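How do you teach a robot to use its hands?

Hi! I'm Kalkidan Birhane, and I get to spend my days teaching robots. People often think that means typing all day. There's a fair bit of typing, but my favourite part looks a lot more like playing with blocks.

Think about how you learned to tie your shoes. Did somebody hand you a page of instructions? Probably not! Somebody sat beside you and showed you, slowly, over and over, until your fingers got the idea. Robots can learn that way too, and we call it learning from demonstration (a demonstration is just a fancy word for showing).

A robot doesn't have fingers like yours, though. Many of them have a gripper, which opens and closes like a pair of tongs. So when I want to teach one, I hold a gripper in my own hand and do the job with it myself. A little camera rides along and records what the gripper "sees" — the table, the parts, and the two yellow tips.

We're working with small metal parts at the moment. They're trickier than they look, and I drop them more than I'd like to admit. 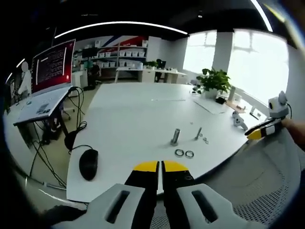
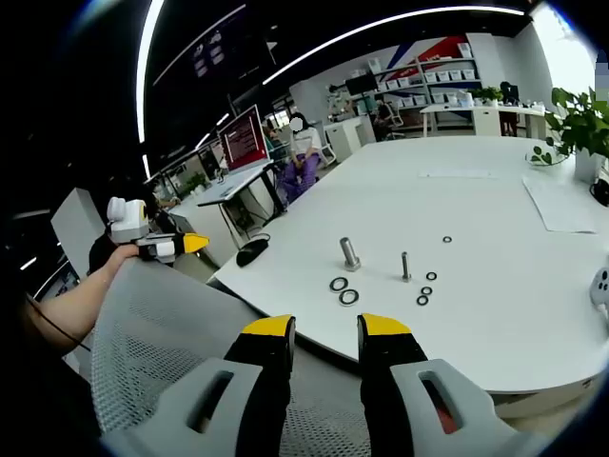 Yellow tips, white table, little metal parts. 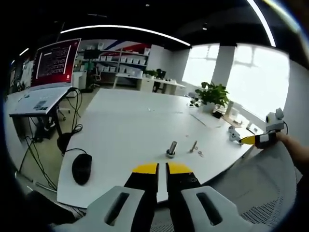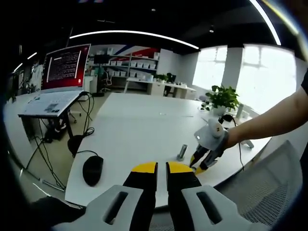

One go at a job is called a demo, and one demo isn't nearly enough. If a robot only ever saw a bolt in one spot, it might be very confused when the bolt moved over a bit! So we shift things around and do it again. And again. For one job my friend Elisa Bellini and I made 329 demos, and my thumb was sore for days.

Then the computer's turn comes. It goes through all those recordings and looks for patterns: when the part is over there, the gripper moves this way, and when the tips are on both sides of it, they squeeze. After lots of practice on the computer, we let the robot have a try. Sometimes it grabs nothing but air. Then we work out what it hasn't seen enough of, and back we go to make more demos.

There's another way to show a robot what to do, and that's remote control. You move a controller, and the robot's arm copies you from across the room. It's a bit like a video game, except it's really easy to bump into things.

Want to try being the teacher? Grab some kitchen tongs, a few bottle caps and an empty cup. Ask a friend to be the robot and watch you put one cap in the cup, without you saying a word. Now move the cup and hand over the tongs. How many times did you have to show them?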